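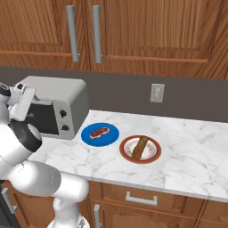

Simulation render: Mustton Robotics Club / Task group 2

About the club

The Mustton Robotics Club is a student group at Stoltitcombe Technical High School. Members write control software for robot arms and test it in simulation before the annual Hegazy Cup, a regional contest for school teams. The club has 20 members this year, in grades 9 through 12. Meetings are held in Room 7 after last period. Mechanical design is handled by a separate class and is not covered on this page.

The club started as an elective in line-following robots. When the elective was dropped from the timetable, Zdislava Dvořáček kept the group going as an after-school activity and moved it to manipulation tasks. She teaches physics and remains the faculty advisor. Soledad Manzano teaches computer science and is in charge of the lab machines, accounts, and the code server.

What we work on

The current project is called Wedavlow. It is a set of kitchen tasks for a single arm: open a door, pick up an item of food, place it, close the door. Each task has a written start state, a written end state, and a time limit of 30 seconds in simulated time. A run that meets the end state after the limit is logged as a failure.

Students choose between two tracks. The planning track writes motion code by hand, using waypoints and collision checks. The learning track trains a policy from recorded demonstrations. Both tracks use the same scenes and the same scoring script, so results can be compared directly. Matúš Šindelář leads planning and Janka Halás leads learning. Viera Halás maintains the scoring script and reviews every change to it.

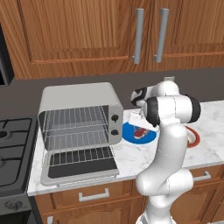
Wedavlow tasks are scored in stages, and a team can collect points for a stage even if the full task fails. The stages are approach, contact, transfer, and release. Approach is the stage new members write first. With the toaster oven door folded down and the gripper above the meat on the blue plate, a planner has to deal with two things at once: the open door takes up counter space in front of the oven, and the forearm needs clearance over the second plate. Code that treats the door as closed tends to lose points at transfer. The lower rack, which extends out over the door, is modeled as a separate collision body for the same reason.

Grasp settings are stored in a shared file, one entry per object. Changes to that file need a short note stating what was tested and how many runs were made. The usual minimum is 20 runs per change — fewer are accepted for typing fixes.

How a season runs

September is for setup. New members install the simulator, complete the safety and account forms, and finish a reach exercise with no objects in the workspace. After that they join a track and are paired with a returning member. Teams submit code to the internal ladder every second week. The ladder takes roughly 2 hours to run in full and is started by hand from the lab server.

Team selection for the Hegazy Cup is based on ladder results and on a written report. Reports are kept in the club archive and may be read by any member.

Joining

No earlier programming experience is required for the learning track. The planning track expects basic Python and some trigonometry. Students can attend two meetings before deciding. Forms are available from Ms. Manzano in Room 7 and must be signed by a parent or guardian.

Page last updated 10/9/18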